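Drornard -- Call for Beta Testers and One Part-Time Vehicle Modeler

14 shares | 6 comments

Drornard builds add-on rolling stock and routes for desktop train simulators. We are preparing the Zeltness Branch, a freight line with a junction at Bustlow and a small engine shed at Figueiredo, and need outside testers before the route goes to final build. We also have one paid opening for a modeler.

Beta testers

Testers receive a build every Wednesday and return a written report before the next one. Each report covers assigned scenarios only. Expect to run a scenario at least twice, once as written and once with deliberate errors: overspeed, missed signals, wrong coupling order. Logs must be attached. A report without a log is not counted.

You will need:
- A desktop PC that holds a stable frame rate in dense yards
- Working knowledge of air brake operation, including lap and release positions
- Written English good enough to describe a fault so that another person can repeat it

Testing is unpaid. Testers who file reports through the final build get the route and all 3 locomotive packs at release, and are named in the manual.

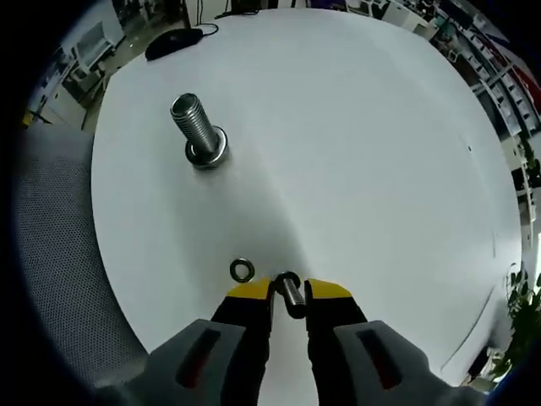

The test period opens in March. Testers sign a short agreement not to post screenshots or video before release. Sound files in the early builds are placeholders, so please do not report them.

Vehicle modeler (part-time, remote)

The modeler will work on freight cars and on shed and trackside detail. The first assignment is a set of 2 hopper cars with separate brake rigging, followed by the loose hardware used in the shed interior. Meshes are built to measured dimensions. Small parts are modeled as geometry at the nearest level of detail and baked to a normal map for the others. 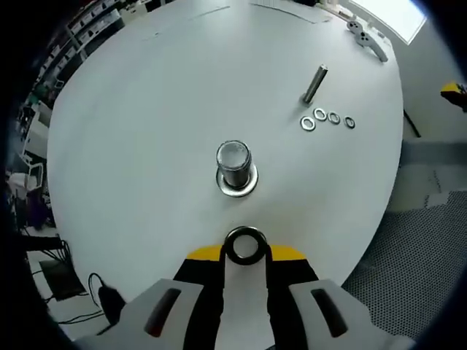 Dark metal ring held between yellow fingertips.

Requirements:
- A finished vehicle in any current train simulator, released or not
- Clean UV layouts and consistent naming of animated nodes
- Ability to read general arrangement drawings
- Experience with scripted cab controls is useful but not required

Pay is per accepted asset, with the rate agreed in writing before work starts. Reference drawings and export settings are supplied. You keep the right to show the work in a portfolio after release.

How to apply

Testers: write to Shahla Taheri through the contact form, with your PC specification and one sample fault report on any simulator product. Use reference 708 in the subject line.

Modelers: write to Conceição Aguiar through the same form. Include a link to wireframe views as well as renders -- renders alone will not be reviewed.

Replies go out after the evening build meeting on Wednesday.

6 comments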